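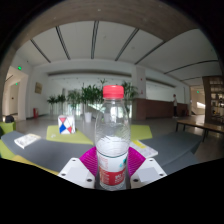
What do you get when you sign up for the Skomuleo handheld kit?

Two grippers, a charging dock, spare finger pads and access to the upload software, on a lease that runs for 15 months. Training for your staff is included.

Skomuleo rents the kit to companies that want to teach robot arms everyday handling jobs but don't own an arm yet. A worker holds the gripper, picks things up and puts them down, and the recordings go to Skomuleo for processing. What comes back is a set of training files sorted by task.

Hefin Kemeys runs product support for the kit. He spends most of his week on the phone with new customers, and the questions are usually about the pads.

"People squeeze too hard on the first day," he says. "The pads are soft. They bend around the object, so you can close gently and let them do the holding."

Drinks bottles are a common first task. A half-full one in clear plastic is a fair test – the sides give under pressure and the water moves when the bottle is tilted. Kemeys suggests staying on one object for a full session before adding another.

The software, called Prallia, is the weaker part of the package. It sorts clips well enough, but renaming a task takes three screens, and there is no way to undo a deleted session. An update is planned for October.

Nundden, the other lease on offer in this price range, comes with a single gripper and charges extra for pads. Its software is easier to learn.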